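Setting Up the Plolent Hand Gripper Kit for a Sorting Task

Posted August 9, 2021 by Saqib Bugti

The Plolent kit promises usable demonstrations "out of the box in minutes." I paid $300 for a pair and it took me most of an evening. These are the steps that got me there, minus the ones in the booklet that I'd skip.

1. Charge both handles overnight. The booklet says 2 hours. Mine shut off halfway through the first run on that.

2. Check every screw on the linkages before you squeeze anything. One of mine turned freely with a fingertip. Snug is enough.

3. Seat the pads. Push until the pad stops, then tug it. If it slides, take it out and start over.

4. Run the calibration with the jaws open, then fully closed. Ignore the "auto" option. Princess Abella tried it on her set and got a different zero each time.

5. Pick a messy task. The sample task that Plolent ships is stacking foam cubes, and anything can stack foam cubes. Tip some household odds and ends onto a bed, put a cardboard box beside them, and move things over one at a time.

6. Start with flat, rigid items like a phone. Take it by the long edges and squeeze slowly. The trigger is stiffer at the start of its travel than at the end, so it's easy to overdo it.

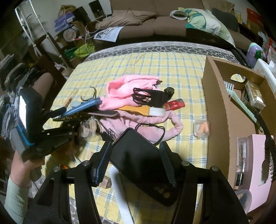

7. Leave cloth and loose cables for later. The sales page says the jaws handle "any everyday object," and I'd like to see whoever wrote that pick up a thin cord on the first try.

8. Save after every 11 runs. The software has an autosave box. I wouldn't trust it until they fix the January bug.

Would I buy it again? Maybe at a lower price. The Omham set has a softer trigger, but the replacement pads are $51.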